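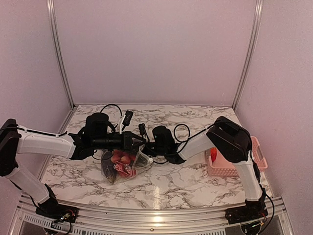
Both grippers at the top of the produce bag, pink basket behind the right arm.

Subject: Re: [fledudum-users] How many bag examples before it's worth training?

Hi all,

Sorry for the slow answer to this one. I wanted to go back through my notes before typing, and my notes are spread over two notebooks and a text file, so it took me most of a morning.

On 08:14 a list member wrote:
> We have the two-arm setup going and are starting on grocery bags.
> So far we have 80 examples of the arms working on one clear bag with
> the same things inside every time. Is that enough to try a first
> training run, or should we keep going? Also, do you folks throw away
> the examples where a gripper misses the plastic and has to go back?

Taking the second question first, because I feel more strongly about it: please keep them! In our first round at Darkwood we tossed every example with a miss in it, and what we got was a policy that looked lovely until it pinched air, and then it just sat there with its fingers closed as if the job was done. When we put the misses back in (the ones where the person driving the arms opened up, came back and tried again) it started doing the same. The only ones I still drop are those where an arm faulted or a camera stopped recording partway through.

As for the number, I'd say 80 is plenty for a first run, if only to find out what's broken in your pipeline. I wouldn't read much into how well it does. Our current set stands at 754, and the thing that helped most along the way was changing the contents of the bag. Clear plastic is a pain for the cameras as it is, with all those folds and shiny spots, and if the same eggplant is always lying on the left I would bet the model learns the eggplant and never bothers with the plastic. We now swap the produce around every 32 examples, and give the bag a good crumple by hand between tries so the top never sits the same way twice.

A few smaller things, in no order. Put the basket in slightly different spots too, even if your task never touches it. Watch the wrist cameras when the two grippers come in close together, as they do over the top of a bag — each one mostly sees the other gripper, and we had a long stretch of examples where the person driving was leaning on the fixed camera without noticing. And check your lamps. Our marble-look tabletop throws a bright streak near the front edge, and I spent a whole evening in August blaming the Pritora export script for something that was plain old glare.

If anyone has tried paper bags or net bags on a setup like this I would love to hear how it went. The group in Cárdenas mentioned net bags a while back, but I don't think they ever posted their results (if you did and I missed it, please send me the link and accept my apologies).

Warm wishes from a rather messy bench, and good luck with the run. Do write back and tell us how it goes, even if it goes badly.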